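Subject: Re: [machala-minis] Sorting the odds and ends before the June swap

Hello again, all,

Thank you for the kind notes about the swap. I meant to reply this morning and then got lost in my own boxes, as one does!

Earlier, a member of the list wrote:

> I have 20 little pieces left over from the Drolano kitchen
> and no idea how to sort them. By scale? By room? Mine
> have all ended up in one tub and I dread opening it.

Oh, I know that tub well. I did it by scale for years and it drove me half mad, so now I just lay a few things out on a white table and ask what sort of home each one wants. 

1. Food and small animals. The little croissant (or roll, I never can decide) is going with the bakery things, and the panda wants a nursery shelf. I'd keep a seashell this tiny in a lidded pill box, as it's so easy to lose against white.
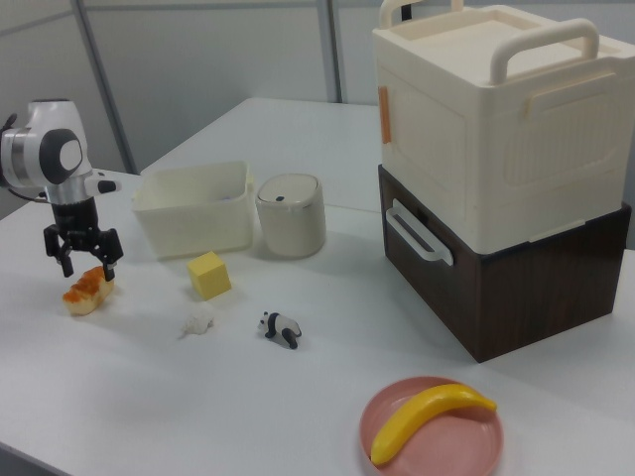
2. Bins and boxes. The low open bin is for whatever I'm still dithering over, and the little domed container beside it looks so much like a countertop trash can that I may put it in a kitchen. Big boxes with flat lids are lovely for stacking, but do label the ends and not the tops (I learned this with 11 of them in a closet).

3. Anything spongy. The yellow cube could be a footstool, I think, with a scrap of fabric over it. Keep foam away from painted pieces if your room gets warm.

I'll bring 2 trays to the swap and will happily trade for Pruloretti chairs, if anyone has some to spare.

Warmly, and with glue on my sleeve,
your list host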